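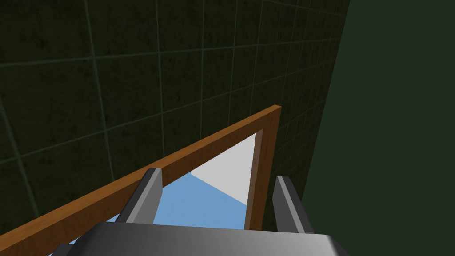

I said I'd write something about the demo collection once it was over, and it's sort of over, so let's go. It's May 2025, my wrists hurt, and there's a folder on the shared drive called gerkgate_final_v2 that I'm a little bit proud of.

If you're new around these parts: five of us have been building up a pile of simulated examples for a small imitation learning project. One person steers the arm through a task in the simulator, the whole thing gets recorded, and later a model tries to copy what the person did. We call the project Gerkgate, after a misspelling by Afiq that got into the config files and never came out again. The arm does simple stuff with a wooden box. Reach it, get over the rim, close on it, back off. I thought we'd be done in a couple of weeks. Ha.

The total when we closed the folder was 1102 episodes. I did more of them than I'd planned to (thanks, Yusri, for going on vacation in the middle of it). Most run under a minute, and the good ones feel like nothing at all while you're doing them. You come in over the box, straighten the wrist, drop down with a finger on either side of the wood, squeeze, save, reset. Put on a podcast and you can get into a real groove.

The bad ones are the ones I remember, though. Our first batch was recorded by Hooman and me, and we drive completely differently. He stops before every move like he's parallel parking. I swoop. Train on both of us together and you get an arm that swoops in, thinks about it, and then drifts sideways for no reason I could ever find! Tudor Radu, who looks after the training side, sent me a clip of it with no message attached. I deserved that.

So we had a long call and agreed on a style. Come in high. Line up before you go down, fingers open the whole way. No fixing your angle once you're below the rim — if it's off, go back up and start the approach again, and keep that in the recording. That last bit was Syahrul's idea and I argued against it for most of the call. I wanted clean takes only. He said a model that has only ever seen perfect approaches has no clue what to do with a crooked one, and he was right, and I've told him so, and now I've told the internet too.

The other thing that ate my time was the wrist camera. When you drive you've got a nice big outside view of everything, and the model gets only the view from the hand. Those are two very different jobs! From the hand, one rail of a box can stretch right across the picture, and the far corner can be hiding behind your own finger. I'd been lining up on things the model couldn't see. Once I started driving with the outside view switched off, I was awful for a whole evening and then weirdly better than before. My save rate dropped to almost nothing, then climbed back up. I'd recommend it to anyone doing this, with the warning that you'll say some bad words.

We also spent ages on walls. Tudor's worry was that the model would latch onto whatever was in the background and use it as a landmark, so we started swapping textures between batches: tiled ones, plain ones, different greens, one horrible pink that I asked to have removed on medical grounds. I can't tell you yet how much it helped. The comparison run is sitting in a queue on the Redton machine behind somebody's much bigger job.

Then came the review. Every episode got watched by someone who hadn't recorded it, which sounds very grown-up and was mostly me on the couch at double speed. We threw out 47. A few were plain mistakes, like saving in the middle of a reset. Most were hesitations, where the arm just hangs there and you can tell the person was reading a text. Nine of those were mine. I know exactly which texts, too.

What's left for me is labels. Afiq wants a tag on every episode that has a retry in it so Tudor can train with and without them, and I've got a little script that guesses from the height of the hand and gets confused whenever someone did a lazy approach. So I'm checking them by eye with a cup of tea next to me. I'm through the first two batches.

The next round is planned for August, with lids. Lids! I asked for a better controller before then and Syahrul says he has a spare one he'll mail me, so if you've used a 3D mouse for this kind of thing and have settings you like, please put them in the comments. Mine are still on default and I drift left.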